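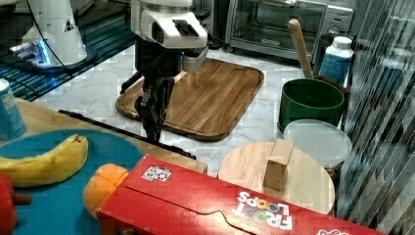 Gripper above the cutting board, marble counter.

Pluten Fan Weekend – Frequently Asked Questions

Answers to the stuff that lands in our inbox every spring. Read first, email second. Updated whenever one of us gets a minute.

What is Pluten?

Sci-fi TV show. Two seasons, then canceled, then a movie, then nothing. Set on a mining moon called Fernine. If you've never seen it you can still come, but you'll get spoiled on the season one ending within a minute of walking in.

When and where is it?

April, same weekend as the college break. Michailidis Theater in Jisurberg, the old one with the balcony, not the multiplex out by the highway. People go to the multiplex every year. Check the name on your ticket.

How many tickets are there?

700 for the whole weekend, 500 for the Saturday-style marathon only. Once they're gone they're gone. No door sales for the marathon. There may be door sales for the other screenings but don't drive four hours on a maybe.

Can I get a refund?

Up to the end of March, yes. After that you can transfer it to a friend. Send us both names and the order number, all in one email please, not three seperate ones.

Will anyone from the cast be there?

We announce guests when contracts are signed and no earlier. Please don't ask on the message board, please don't tag the actors. If a name is going round and it isn't on our front page, we haven't confirmed it.

How do autographs work?

Guests set their own prices and it's usually cash only. One item each on the first pass. If the line is short at the end you can go round again. Photos at the table are up to the guest – ask, and take no for an answer.

Can I get something signed by mail?

Sorry, no. We tried it one year. Things got lost.

Which cut of the movie are you showing?

The theatrical one. The long cut has never been cleared for public screening and we've asked, a lot. It has the extra Fernine scenes and the better ending, we know. Buy the disc.

What order do the marathon episodes run in?

Production order. The network aired them scrambled and the hearing episode makes no sense where they put it. Yes this means the pilot comes first. Yes, some people hate this. Schedule is posted on the lobby door and on the home page, with breaks marked.

Are there breaks?

Every third episode, long enough to find food. Lunch break is longer.

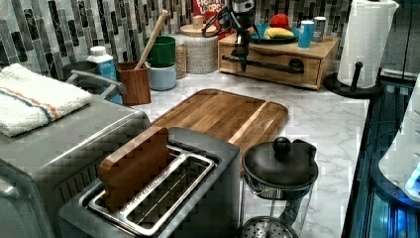 The concession stand does popcorn, candy, hot dogs, coffee. No outside food in the auditorium, that's the theater's rule and they do enforce it. Lobby is fine. Bring a water bottle, there's a fountain by the stairs.

Can I wear a costume?

Please do! Miner suits, Council robes, whatever you've got. Helmets off once the lights go down so the row behind can see. No real tools, no working lasers, nothing that sheds glitter. The contest is after the movie, sign up at the front desk by 5 p.m. on the day.

What are the contest categories?

Screen accurate, Original character, Kids, and Group. You can only enter one. Bought costumes are ok in Kids, not in the others. Judges' decision is final and no we don't publish the scores.

Is it ok for kids?

Mostly. Season one is pretty tame. Season two has the airlock episode and the one with the teeth. Under 12s need an adult with them at all times, including the lobby.

Can I record the panels?

Audio yes, for yourself. Video no, and nothing at all during screenings, not even the credits. Phones away.

Do you sell merch?

Posters, pins, the program book. Program is $5, and it's free with a weekend ticket. Leftovers go up on the site in May if there are any. There usually arent many.

I have a prop from the show. Do you want it?

To borrow for the display case, yes. Email photos first and tell us where it came from. We don't value props and we can't tell you if yours is real.

Is there a season three coming?

No idea. If we knew we'd put it here.

How do I reach you?

Use the contact form, or write to Pluten Fan Weekend, PO Box 3511, Jisurberg. Mail gets picked up every couple weeks so don't send anything urgent. Ticket questions – put your order number in the subject line.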